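**Trash can liners, a thread.** April 2, 2026

1/ I spent most of February on a subject with very little written about it at this scale: how to put a bag in a small can so that it stays put. Notes follow. Offices with a cleaning contract can skip this.

2/ Background. Small office, carpeted, two floors. Liners used to be bought by the roll from whatever shop was open. In January we moved to a case of 2,000 from Landine, black, loose in the carton with no perforations. Current stock is 983, plus whatever is in desk drawers.

3/ The old rolls were translucent and a little small. The Landine bags are black and a little large for everything we own. Too large is the better error, but it has its own failure modes, and those are what I have been looking at.

4/ Failure mode A: trapped air. You push the bag down, the air under it has nowhere to go, and the bag sits halfway up the can like a cushion. People then drop in a coffee cup and the whole thing slides in after it.

5/ Failure mode B: uneven overhang. Long on one side, nothing on the other. The short side lets go of the rim first. Once it does, the long side is just a flap.

6/ A bucket makes B easy to see. The rolled rim gives the film something to sit over, but only where the film reaches it. With the bag pushed partly in and the folds piled at the front and left, much of the opening ends up under plastic.

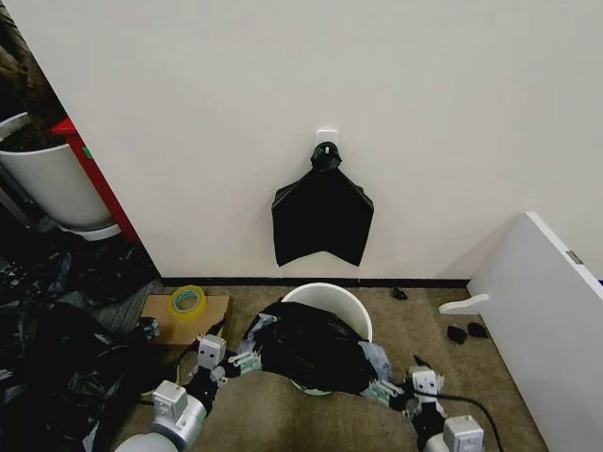
*White bucket, bag partly in. Tape is on the cardboard.*

7/ The correction for B is to open the bag fully before it gets near the can. Hold the mouth with both hands, put the whole mouth over the rim, all the way round, and only then push the bottom down. Most people do the bottom first. I did the bottom first for twenty years.

8/ The correction for A is to leave one gap at the rim while pushing down, then close it. Punching a hole in the can under the rim also works. Victor Ondieki drilled four of his and reports no complaints. I have not drilled mine.

9/ Question I keep getting: do you need a band or a clip? Flivis makes an elastic one. It works. It also goes out with the bag the first time someone is in a hurry. We bought a pack and I can no longer locate any of them.

10/ Tape. Clear packing tape holds black film to a plastic rim well enough and comes off the rim cleanly if removed within a few days. It doesn't come off the film at all. One short piece on the inside of the fold is plenty. Keep the roll on a scrap of cardboard, on its side, or it picks up carpet fiber along both edges.

11/ Storage. This is where I disagree with Homa Mazandarani, who wants every liner refolded and put in a box. Refolding one takes longer than fitting one. A heap on the floor is ugly but you can pull from any side of it. Put it somewhere nobody walks, since loose film on carpet has no grip underfoot.

12/ The wall hook. Small adhesive hook, square backing plate, one bag hung from it. Gather the top of the bag, tie a single knot, loop the gathered part over the hook. Film is light, so almost any adhesive rating will do. Press the plate for a full minute and leave it overnight before hanging anything.

13/ A knotted bag hangs flatter than I expected. The lower edge doesn't come out straight: it dips to a notch in the middle with a corner either side. My reading is that the pull from the knot is taken up by the center of the sheet first and the sides are left to drop. Corrections welcome.

14/ Hang it clear of the baseboard. If the corners touch the floor they collect dust, and on our baseboards (black) you won't see that they are touching until you lift the bag.

15/ Now the green can. With this one the liner goes over the outside as well as the rim and takes nearly the whole can with it. All you get of the green is a strip at the base.
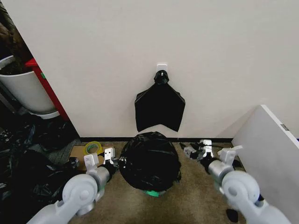
*Green can, black liner, one more on the hook.*

16/ The dome in the film is air, same as in A. It looks full and says nothing about what is in the can. Press it from the rim inward with a flat hand. Don't slap it, the bag shifts.

17/ Is full coverage a good idea? It keeps the outside of the can clean, and it uses film you have already paid for. Against: you can't tell the green can from any other can, and here the color is how people know which one is for paper. Tharindu Ekanayake has asked for a label. I have asked him where it would stick.

18/ Cường Tô suggested turning the bag inside out over the hand first, like a sleeve, and dropping it in seam side up. I tried it on both containers. No difference on the bucket. On the green can it went on slightly straighter. Not worth teaching anyone.

19/ Consumption, for those who asked: 687 liners in the second half of last year, old rolls. I have no comparable number for the new ones. Anything I gave you now would include the ones I used up practicing.

20/ Open items. The Humley cans upstairs have a square mouth and none of the above has been tried on them. Amirhossein Bagheri says the corners tear. He is keeping two torn ones for me to look at.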